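January 17, 2018. Notes for the Clorkeck talk, second version. Slides are in the shared folder. Mulugeta Alemneh has the clicker and the spare adaptor. Questions at the end, except on the arithmetic, where people should stop me.

# Movement in solid wood worktops

## Opening

Start with the split top from Araújo. Put it on the bench at the front before people sit down, split side towards the room. Say what it is: a glued-up top, seven years in a canteen, fixed to its base with screws straight up through a steel flange. The crack runs along the grain from one end and stops short of the middle.

Ask for causes. Expect "bad glue" and "cheap wood". Take both seriously. The glue line next to the crack is intact along its full length, and the crack is in the wood beside it. Pass round the offcut so that people can check.

Then state the subject. Wood takes up and gives off water for as long as it exists. Its size across the grain follows. A finish slows this and does not stop it. Everything in the next half hour comes from those three statements.

## Water in wood

Slide: the cell wall drawing.

Moisture content is the weight of water divided by the weight of the dry wood, given as a percentage. Spell this out. Somebody always assumes it is divided by the total weight, and then the figures for green timber look impossible.

Two kinds of water. Free water sits in the cell cavities and has next to no effect on size. Bound water sits in the cell walls and swells them. When a board dries, the free water goes first. The point where it has gone and the walls are still full is fibre saturation, near enough 30 per cent for most species we use. Above that, the board gets lighter as it dries and stays the same width. Below it, the board shrinks.

A worktop indoors will spend its life well below that figure. In a heated room in winter it can come down to 7 per cent. In the same room in July, with the windows open, it goes back up. The board does not settle at one value. It follows the air with a delay, and the delay depends on thickness, on the finish and on how much end grain is exposed.

Worth pausing here. Kiln drying is often sold as a cure for movement. It is a starting value. A board dried to a low figure and left in a damp shed will rise to match the shed.

## Direction

Slide: the log section with arrows.

- Along the grain: ignore it for furniture.
- Across the grain, radial: moves.
- Across the grain, tangential: moves more, often near twice as much.

The difference between the last two is the reason a plain-sawn board cups. Hold up the plain-sawn sample, end on. Growth rings try to straighten as the board dries. Then hold up the quarter-sawn one, which was cut from the same log and stored on the same shelf.

For a wide top, quarter-sawn stock gives less change in width. It also costs more and wastes more of the log. Kadri Šimkus will want to talk about yield at this point. Let her, briefly, then move on.

## The sum

Write it on the board. Do not use the slide, it has the old notation.

Change in width = width × coefficient × change in moisture content.

Work it for a strip 300 mm wide, using the coefficient printed on the handout for the species people have in front of them. Give them a minute with a pencil. The answer is always larger than they expect, and it scales directly with width, so a top twice as wide moves twice as far.

Points to make while they are writing:

- The coefficient belongs to the species and the cut. Using the tangential value for everything is safe and slightly pessimistic.
- The moisture change is the seasonal swing in that room. The drop from green is a different sum and belongs to the sawmill.
- Gluing strips together does not cancel movement across the width. It evens out cupping.
- The sum assumes the wood is free to move. If it is held, the figure becomes strain, and the strain has to go somewhere.

That last point leads back to the Araújo top. Screws in round holes, steel flange, no slots. The steel kept its size and the wood tried to shrink. The weakest line across the grain gave way.

## Butcher block

This is the part most of the room has come for, so slow down.

The term covers two constructions and customers use it for both. Edge-grain: strips stood on edge and glued face to face, long grain running the length of the top. End-grain: short blocks with the end grain facing up. They behave differently and should be quoted differently.

Edge-grain is the usual worktop. It moves across its width and hardly at all along its length. It can be made long without trouble. Fixings have to allow for the width only.

End-grain moves in both directions in plan. It also takes in water fast through the top face, because the cell ends are open there. It is kinder to knives and wears well, but a large one held in a rigid surround is asking for trouble. Keep them thick, keep them small, and leave them loose.

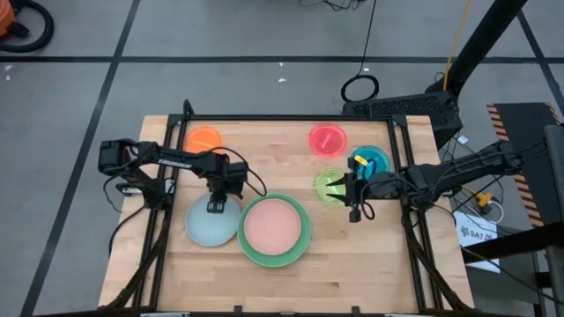 *Light-coloured butcher-block top, with plates and small round dishes set out on it.*

Use the slide to talk about tops in general. Any worktop has to be flat enough for what stands on it, and people who work at a table notice flatness before they notice width. A change in width passes unseen if there is a gap for it. A cup or a twist makes a round-bottomed or thin-based vessel rock.

Flatness depends largely on treating the two faces alike. Same finish, same number of coats, air able to reach both. The commonest fault in our returns is a top oiled on the upper face and left bare underneath. The bare face gains and loses water faster, and the top bows one way in winter and the other way in summer. Customers report this as two separate faults.

## Fixing

Slide: the four sections.

Slotted brackets. The slot runs across the grain. Show the bracket the wrong way round as well, because we have had this on site. Washer under the screw head, tightened until it grips and then backed off slightly.

Buttons. Wooden blocks with a tongue that slides in a groove in the rail. Leave clearance at the end of the tongue in whichever direction the top has still to travel. If it was fitted in dry weather, it will grow. If it was fitted in damp weather, it will shrink.

Figure-of-eight plates. Acceptable on narrow tops. They swivel through a small arc and run out of travel on wide ones.

One fixed line. Choose where the top is held still and let everything else slide. Against a wall, fix the back edge and let the front float. Standing free, fix the middle.

Metal bases need the same treatment. Metal changes size with temperature by an amount too small to matter next to the wood. Treat it as fixed.

Cut-outs for sinks: leave room all round and seal the cut edges before fitting anything. The seal is hard to reach afterwards.

## Finish

Oil goes in and leaves a thin film or none. It is easy to repair and poor at slowing moisture. Varnish sits on the surface, slows moisture a good deal better, and fails locally when scratched through. Once water gets under the film it stays there and goes grey.

Show the Pustaler panels in order. All were cut from one board and kept in the same cupboard, then weighed and measured over a season by Tiago Pacheco. The varnished panel changed width later than the bare one and by less. Given a long enough damp spell it would get to the same place. Say this carefully, since the slide makes the varnish look better than it is.

The panel marked 441 was dropped and one corner is chipped. The readings are good.

End grain needs more coats than anywhere else. Thin the first, let it soak, repeat until it stops taking.

## Tindine job, if there is time

Vasco Moreira measured the long top at Tindine before and after the heating went on. Show the gap at the wall in both readings. The change agreed with the sum to within what a steel rule can resolve. The brackets had slots and the top stayed flat.

If time is short, skip this and go to the handout.

## Handout

Front: the formula, the coefficients, a blank line to work on. Back: the fixing sections at a readable size.

Corrections to the printed copy: the radial and tangential columns are swapped for ash. Ask people to mark it now.

## Likely questions

Can a cracked top be repaired? Yes, if the fixings are changed first. Rip along the crack, joint the edges, glue up again, accept a narrower top.

How long should new timber stand in the room before fitting? Until the weight stops changing. Weigh an offcut from the same batch. A rule of so many weeks per thickness is no substitute.

Is a pin meter good enough? For comparison between boards, yes. Set the species correction and use the same depth each time. It reads badly on very dry stock.

Does plywood do this? Hardly. The plies hold one another. Bring the small sheet from the van if Arnaldo Pacheco has remembered it.

Hot pans? Scorching is a surface matter and sands out. Refer them to the care sheet.

Collect the samples before the room empties. The quarter-sawn piece has to go back to Clorkeck stores.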